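Preguntas frecuentes: software de la celda de vaciado de cajas 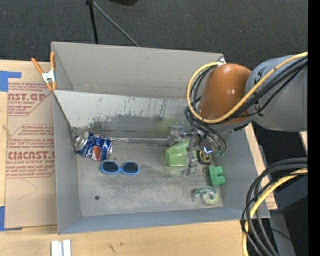
Grupo de Percepción y Control, Laboratorio Tresitard

Última revisión: noviembre. Si algo no coincide con lo que ve en su instalación, compruebe primero la versión del planificador en la pestaña Estado.

¿Qué hace el software?

Recibe una nube de puntos de la caja, propone agarres, elige uno, calcula la trayectoria del brazo y la ejecuta. Son cuatro procesos separados que se comunican por mensajes. Se pueden arrancar y parar por separado, salvo el ejecutor, que necesita el planificador en marcha.

¿Hace falta un modelo de cada objeto?

No. El módulo de percepción, Flendier, no identifica objetos. Separa superficies y busca zonas donde quepan los dedos de la pinza. Una lata abollada o un vaso de plástico tumbado entran por el mismo camino que una pieza de catálogo.

¿Por qué usan objetos tan distintos en la misma caja?

Cada uno da problemas en una parte diferente del programa. Las gafas de sol, tumbadas en el fondo, tienen poca altura y lentes oscuras que devuelven pocos puntos. El cuerpo translúcido de un portacelo deja huecos en la nube. La lata es brillante y genera puntos falsos junto a la pared.

¿Qué ocurre si un objeto está pegado a una esquina?

El planificador descarta los agarres en los que un dedo atravesaría la pared. Si no queda ninguno válido, pide un movimiento de empuje hacia el centro y vuelve a capturar. El empuje está limitado a 2 intentos por objeto. Después, el objeto se marca como pendiente y se sigue con el resto.

¿Cómo se define la caja?

En el archivo caja.yaml, con las medidas interiores, la altura del borde y la inclinación de cada pared. No dé por hecho que las paredes son verticales. Cualquier cosa montada sobre el borde, por ejemplo una pinza de resorte, debe declararse como obstáculo fijo. El programa no la añade por su cuenta.

¿Y los cables y las mangueras del brazo?

Se modelan como un volumen envolvente unido a la muñeca. Es una aproximación generosa y a veces rechaza trayectorias que serían posibles. Se puede reducir con el parámetro margen_cables, cuyo valor por defecto es 15 mm. Por debajo de 5 mm el planificador muestra un aviso y pide confirmación.

¿Cuánto tarda en calcular un agarre?

Alrededor de 102 milisegundos en nuestro equipo, sin contar la captura. El tiempo sube cuando hay objetos superpuestos. Si observa valores mucho mayores, revise que el visor 3D no esté abierto en el mismo ordenador.

El planificador devuelve «SIN_SOLUCION». ¿Qué reviso?

Por este orden:
La transformación entre cámara y base del brazo. Es la causa más frecuente.
Las medidas de caja.yaml.
Los límites de la muñeca en el archivo del robot.
El margen de cables.
Si todo está bien, guarde el registro con el botón Exportar y envíelo con una copia de la nube de puntos.

¿Cada cuánto hay que recalibrar la cámara?

Siempre que se mueva la cámara, el soporte o la mesa. El comando verificar_calibracion compara la posición medida de la pinza con la calculada. Si la diferencia supera 5 mm, repita la calibración completa. No corrija el error a mano en la transformación: el ajuste solo vale para una zona de la caja y empeora las demás.

¿Cómo sabe el programa que el agarre ha salido bien?

Compara la apertura de los dedos al cerrar con la apertura mínima y repite la comprobación con el brazo levantado. Con objetos muy finos esto falla a veces, y el registro los anota como perdidos aunque sigan en la pinza. Está abierto como incidencia conocida.

¿Puedo probarlo sin robot?

Sí. El simulador Steltarham acepta los mismos mensajes y carga el mismo caja.yaml. Reproduce bien las colisiones con las paredes. El contacto con objetos blandos o deformables no es fiable y no debería usarse para ajustar la fuerza de cierre.

¿Se puede usar con otra pinza?

Hay que aportar el modelo geométrico, la apertura máxima y un controlador que implemente abrir, cerrar y leer_posicion. Las ventosas no están soportadas en esta versión.

¿Dónde se guardan los registros?

En la carpeta registros/, un archivo por sesión. No se borran automáticamente.

¿A quién escribo si encuentro un error?

Abra una incidencia en el repositorio interno. Las dudas sobre planificación las atiende Shoaib Rizvi. Para acceso al repositorio, indique su usuario y el nombre de su grupo en la solicitud.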